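November, late evening

Spent most of the day on the ad account again. Sturkovero paused their spending with us this morning. The email was short and polite and used the word "pause" three times, which in my experience means they have already moved the money somewhere else. They were our second biggest buyer on the newsletter side, so I went through the numbers before I replied to anyone.

The damage is not as bad as I feared. They had the top slot in the morning edition and the footer in the weekend one. The footer never earned much. The top slot did, and it is now empty from next week until the end of the year. I moved a house ad into it for the time being, the one for the paid archive. It looks dull but it fills the space.

I wrote back to them and asked if the problem was price or placement. No answer by the time I closed the laptop. My guess is placement. We ran their ad directly under a story on layoffs in October, and they complained then, and I said I would fix it, and I did fix it, but only on the web version. The email version went out the same way the week after. I should have checked both.

At lunch I read through the new terms from Isamton. They handle the automated part of our ads, the boxes that fill themselves. Their cut goes up from 18 to 20 percent in January. They call this a "simplified rate." There is also a new clause that lets them hold payment for longer if a buyer disputes the clicks. I marked that one in yellow. We already wait two months for money, and in a slow quarter that wait is what hurts, more than the rate. 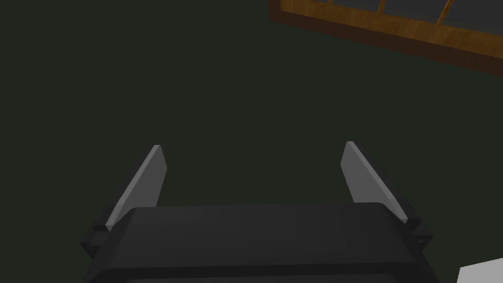 Gripper housing against a dark surface, computer render.

I called Dandero in the afternoon to see what they would offer. They are smaller and they don't have as many buyers, but they pay faster. The man on the phone wanted to talk about video. I said we don't have video. He said everyone will have video. I asked him to send me the rate card for plain display ads and he said he would, and then he talked about video for another eight minutes. The rate card came at 4:30. It is a little worse than Isamton on paper and maybe better once the faster payment is counted in. I need to put both in a spreadsheet with last year's traffic and see. I started one, got as far as March, and then the phone rang again.

The other call was from Hứa, the tea company. They want to come back in the spring. They left two years ago when they put all their money into social ads, and now they say the costs there have gone up and they can't tell what they are getting for it. They asked for the old price. I said I would think about it. The old price was too low even then, but a returning customer would help me right now, and I don't want to scare them off over a small difference. I will probably offer the old price for the first month and the normal one after that.

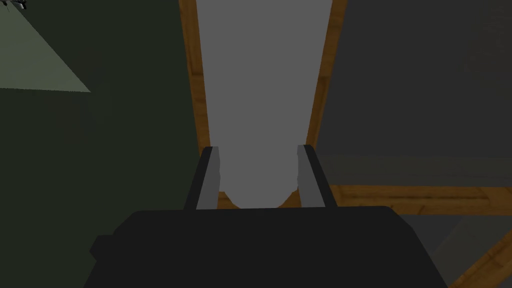 They also asked for our reader figures, and I had to tell them that opens are hard to trust these days, so I sent clicks and replies instead. The clicks are down a bit since summer. The replies are up. I don't know what an advertiser does with replies, but I put them in anyway.

Looked at the social accounts before dinner. I still have a small budget there for finding new subscribers, and I have been thinking of cutting it off completely. The last batch cost more per signup than the one before, and a lot of them never opened a second issue. I dropped the daily limit by half and left it running. If it gets worse by the end of the month I'll turn it off and put the money into swaps with other newsletters, which take more of my time but bring in people who stay.

Did not get to the invoices. Two are overdue, one from September. I hate writing those reminders and I keep finding other things to do first. They are small amounts, but with the Sturkovero money gone they matter more than they did yesterday.

Tomorrow: invoices before anything else, then the spreadsheet, then an answer to Hứa. Ask Isamton if the payment clause can be taken out - they will say no, but I want it in writing. Check the email version of the house ad and not only the web one.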